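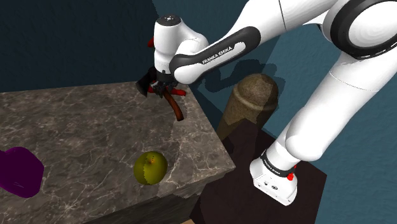
According to one reader of the first release, the Kirmont Household Water Hardness Survey would be more useful if each reading said plainly whether the tap had been run before the sample was drawn. The request was reasonable, and the field first_draw has been added to all records in the present release. Records for which the answer was not collected carry the value unknown. The maintainers ask users not to treat unknown as no.

Kirmont Household Water Hardness Survey
Data card and README, version 3

Summary

The survey brings together readings of hardness, alkalinity and pH taken at kitchen taps in the Kirmont district and the neighboring parishes of Prundlow and Torum. Residents collected the samples themselves, using test strips and a printed instruction sheet supplied by the Gounder Water Records Office. The data are offered for teaching, local planning and general reference. They are not a compliance record and should not be used to judge whether a supply meets any legal standard.

Contents of the release

readings.csv – one row per sample
sites.csv – one row per participating household, with location reduced to street block
strips.csv – batch and expiry month for each box of test strips
instructions.txt – the sheet given to households
changes.txt – differences between versions

All files are plain text in UTF-8. Fields are separated by commas, and the first line of each CSV file holds the field names.

Main fields in readings.csv

sample_id: a code with no meaning outside this release.
site_id: links to sites.csv.
month: the month of sampling. The day is withheld.
time_band: morning, afternoon or evening, as reported by the household.
hardness_mgl: total hardness in milligrams per liter, expressed as calcium carbonate.
alkalinity_mgl: total alkalinity in the same units.
ph: read from the color chart to the nearest half unit.
softener: yes, no or unknown.
first_draw: yes, no or unknown.
strip_batch: links to strips.csv.

How the readings were taken

Households were asked to fill a clean glass from the cold kitchen tap, dip the strip for the period printed on the box, and compare it with the chart after 30 seconds. The sheet asked for daylight or a white lamp. Yellow light makes the alkalinity pad harder to read, and several participants mentioned this in the remarks they returned with their forms.

Each household was asked for 3 readings, spread over different months. Many returned fewer. Where two members of a household read the same strip and disagreed, the form allowed both values to be entered; the file keeps the first and notes the second in the remarks field.

Coverage

The 55 street blocks in the release are not evenly spread. Central Kirmont is well represented. Torum is thin, particularly on the hill side, where many houses draw from private wells. Wells were accepted in the survey from version 2 onward and are marked in sites.csv under source. Prundlow has good coverage along the main road and very little behind it.

Households with a water softener were not excluded. Their readings should be set aside in any estimate of the hardness of the supply itself. In some homes the kitchen tap bypasses the softener, and the form did not ask about this until version 3.

Known problems

Strip batch 9 gave high pH values when checked against a bench meter at the Gounder office. The affected rows have been kept and flagged in the field batch_note. No correction has been applied.

A small number of forms gave hardness in grains per gallon. These were converted where the unit had been written down and dropped where it had not.

Color matching differs from person to person. The survey made no attempt to measure this, and small differences between neighboring blocks should be read with care.

Privacy

Names, house numbers and telephone numbers were removed before the files were assembled. Blocks with a single participating household were merged with the next block. Remarks were read by hand, and personal details were deleted from them. A household may ask for its rows to be withdrawn; withdrawal takes effect at the next release.

Terms of use

The files may be copied, adapted and redistributed, provided that the survey and version number are named. Altered copies should be labeled as altered. Suggested wording: Kirmont Household Water Hardness Survey, version 3, Gounder Water Records Office.

Maintenance

Corrections are collected through the year and applied each November. Reports should give the sample_id and the field concerned – a general remark that a value looks wrong cannot be traced to a form. Paper forms are held at the Gounder office and may be consulted there by appointment, mornings only.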